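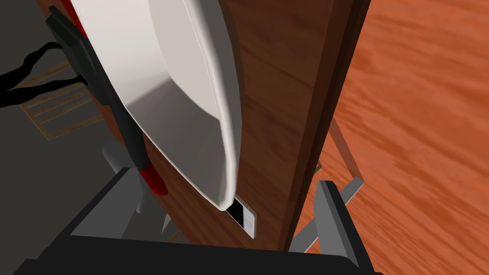
Data card / Parks and green space

Arnness Parks Planting Record

Every bed, border and meadow strip in the three Arnness parks, all in one table at last! Each row gives the bed, the plant, the month it went in and who supplied it. There are 1,178 rows so far, and the spring bulbs at Karakaya Green are a joy to browse.

Last updated 20th April by Kalliopi Stojanovska. Ubaldo Bassi checked the Latin names.

Columns: park, bed_id, plant, month_planted, supplier, notes

Known gaps: the rose walk has no suppliers listed, and 9 beds dug over in March are still waiting for their new numbers. Trees are left out (they have their own file).

Free to use and share. If you spot a wrong plant, do send us the bed_id and we'll go and have a look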